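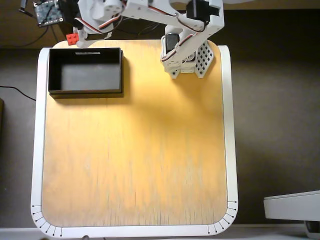
Questions about the new Stomell record

Is this a solo album or a band album?
A bit of both, if you'll forgive the answer! Stomell is still the name Savita Ahuja uses when she sings on her own, but she brought two old friends in to play on most of the songs, and you can hear how happy she is to have company.

Where was it recorded?
In Unley, mostly at night, in a front room with the rugs rolled up so the piano would ring a little more. Two songs were sung in a single take, and we kept the chair creaks.

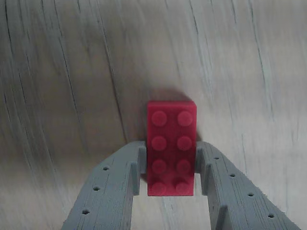 How do I get the vinyl?
We're pressing 3000 copies, and the first 100 come with a signed lyric sheet tucked inside. You can order through the Ernent shop page, or ask at the merch table after any show - she loves a chat, so leave yourself some time.

Will there be a download code with it?
Yes, on a little card inside the sleeve. If yours is missing, write to us with your order number and we'll send another.

Why does "Mishra" sound so different from the single?
We get this one a lot, and it's a fair thing to wonder. The single was cut with drums and a fuller, brighter mix for radio. The album version goes back to the way Savita first played it, with only piano and a borrowed harmonium, and it runs a good deal longer because she couldn't bear to lose the last verse. Some of you miss the drums, and we do understand.

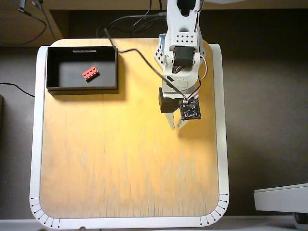

Harsh Singhal wrote in to say that he played both versions back to back on Saturday and still wants the drums, but that the last verse made him pull the car over, so he'll be keeping the two of them.

Are the lyrics printed anywhere?
They're on the inner sleeve, in fairly small type. We hope to put them up here in July.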